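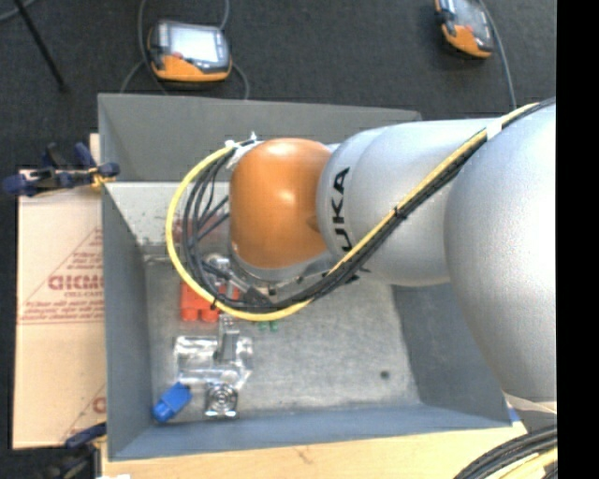
Orange joint, gray bin, and a big loop of cable.

I went back to packing my lunch in January. For most of last year I bought it at Drollolard, the sandwich place two blocks from work, and when I went through my bank statement after the holidays I saw I had spent over $100 there in one month. I like their egg salad, but I don't like it that much.

My first week I made the mistake of cooking one big pot of lentil soup on Sunday and planning to eat it all 5 days. By Wednesday I was sick of it and gave the rest to my brother. Now I make 2 things on Sunday night and switch between them. This week it's rice with black beans and a pasta salad with olives and canned tuna. The pasta salad needs more vinegar on the second day. I keep a small jar of dressing in the fridge at work for that.

Yamila Pereyra from the front office got me to try freezing burritos, and those have been good. Wrap them in foil, write the date on them, and take one out the night before. If you forget, the middle stays cold no matter how long you leave it in the microwave, and the ends go hard. Take the foil off first, obviously.

The container question took longer than the cooking. My old plastic ones were stained and two of the lids had cracked. I bought a glass set from Grinis with snap lids. They're heavy in a backpack, but they don't leak and the tomato sauce washes off.

I still buy lunch on Fridays. Today I had the egg salad, and it was fine. They've raised the price again.

Next week I want to try a chickpea thing with lemon and a lot of parsley. If anyone has a cold lunch that holds up until Thursday and doesn't have mayonnaise in it, leave it in the comments.

Posted 2026-02-20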